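2024年2月17日 工作记录 偿债准备金模型，第二轮核对

接着上次的口径问题往下做。Brerneo市的年度偿债表分三块：一般义务债的本息、养老金未积累负债的法定补缴、对水务专项基金的内部借款归还。前两块按章程有固定时间表，第三块没有，只在预算附注里写了“视结余归还”。模型里原先把三块都当作刚性支出，年末可用结余因此偏低。

改动：
内部借款从刚性支出表移出，单列一张，按结余触发。触发线暂设为准备金达到上限的70%。
养老金补缴的摊销年限由原来的滚动式改为封闭式，剩余17年。滚动式下本金几乎不动，做长期预测没有意义。
利息按半年计提，原脚本按年，10月那一期被并到下一财年，导致两年各错一笔。已改，重跑后与Lirusgate债务登记簿的合计一致。

未解决：
Shih区的两笔再融资债券，登记簿里旧债仍显示未偿。托管账户已经足额，按实质应剔除，按登记簿口径应保留。目前保留，并在输出表加注。
收入预测用的是Umby表格的旧版本，房产转让税一栏没有扣除返还给区一级的部分。影响大概8个百分点，只在这一栏，不影响偿债表本身，但会影响触发线何时达到。

敏感性：利率上移时，固定利率债不受影响，浮动部分占比小，结果变化主要来自准备金的投资收益假设。收益假设下调后，触发时间推后一个财年。这个结果我不太放心，需要用手算核一遍，重点看准备金提取与补充是否在同一期内被重复计入。

文件：主表与附注已存入共享目录，旧版保留，不要覆盖。脚本里的财年起始月写成了参数，调用时必须显式给出，默认值已删除。

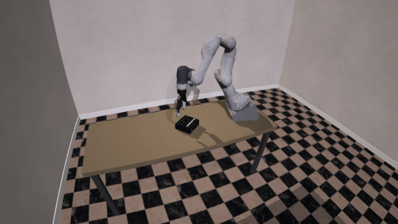
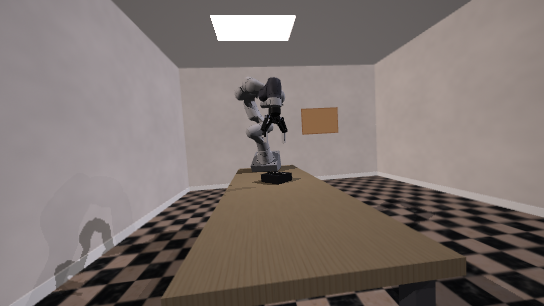
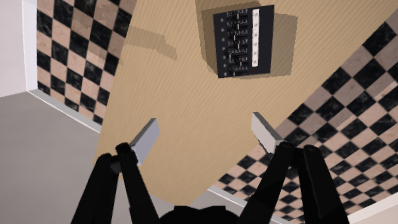

Leszek Marciniak看过后回复：触发线不应该和准备金上限挂钩。上限本身随一般基金收入浮动，收入下行时上限跟着降，归还反而提前触发，现金最紧的时候还要往外付。建议改用前一财年决算数固定下来，一年调一次。另外再融资那两笔，两种口径各出一列，不要只写在注里，读表的人多半不看注。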